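Toy Library Reopens in Starnholm With Longer Loans

STARNHOLM — The Somboon Toy Library has reopened its lending room after a winter closure for sorting and repairs, with a longer loan period and a new set of shelves for sensory toys, organizers said.

The library, which lends toys and games to families with young children, closed its doors in the fall so that the whole collection could be checked piece by piece. It now holds 426 items, down from the total it had before the closure. Puzzles with missing parts were retired, along with plush toys that could no longer be washed and a number of plastic sets with cracked edges.

Nipon Petchrat, who runs the library, said most of the work was plain sorting. Each toy was set out on a table, looked over, wiped down and given a card with its name and a list of its parts. 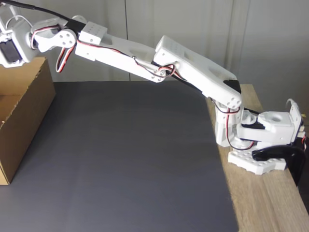 The cards go into clear sleeves that travel with the toy when it is borrowed. Families are asked to check the list when they get home and again before they return the item. A missing part no longer means a fine, Petchrat said, but the library would like to hear about it early so that a replacement can be found.

The loan period has gone from two weeks to a full month. A household may have up to eight items out at one time, and items can be renewed by phone or at the desk as long as no other family has asked for them.

The largest change is in the sensory section, which now has 41 items. It includes textured balls, squeeze toys, stacking rings and a box of fabric squares in different weaves. Balls with raised bumps have long been among the most requested toys in the room, and there was often a waiting list for them last August, when the library ran its summer play sessions in the park.

The bumpy balls are popular with babies who are learning to grasp, since the bumps give small fingers something to hold. Older children tend to roll them along the floor or press them into modeling clay to make prints. The library lends them singly and in pairs.

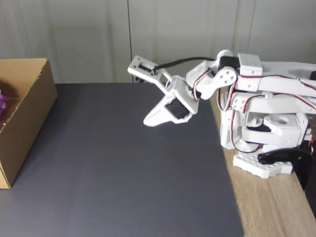
Duangjai Sukprasert said her son had borrowed the same ball so many times that she finally asked where she could buy one. She would still like to see more toys for children of school age, she said, and fewer of the baby toys that most families in town already own. The longer loans were welcome, she added, because two weeks was never enough to get through a big puzzle.

Petchrat said that request had come up before and that board games and building sets would be next on the list. A shelf near the window has been left free for them. Donations of games are welcome if the rules and all of the pieces are in the box.

Soft and textured toys are harder to accept secondhand. The library asks donors to call first and will not take anything that is sticky, split or has a strong smell. Toys with batteries are accepted only if the cover closes with a screw.
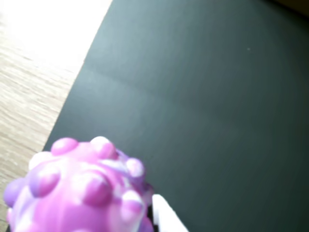
Cleaning is done with warm water and mild soap, and each toy is left to dry on a rack before it goes back to the shelf. Balls with deep grooves or small nubs are scrubbed with a soft brush. Families do not have to wash toys before bringing them back, though a quick wipe is appreciated — especially after a trip to the sandbox.

The reopening comes with new hours. The room, on the ground floor of the Jostska building, is now open in the late afternoon as well as in the morning, and parents may stay and let children try a toy before taking it home. Strollers can be left in the hallway by the side door.

Membership remains free for families living in Starnholm. New members need to bring proof of address and fill out a short form at the desk. Cards issued before the closure are still valid.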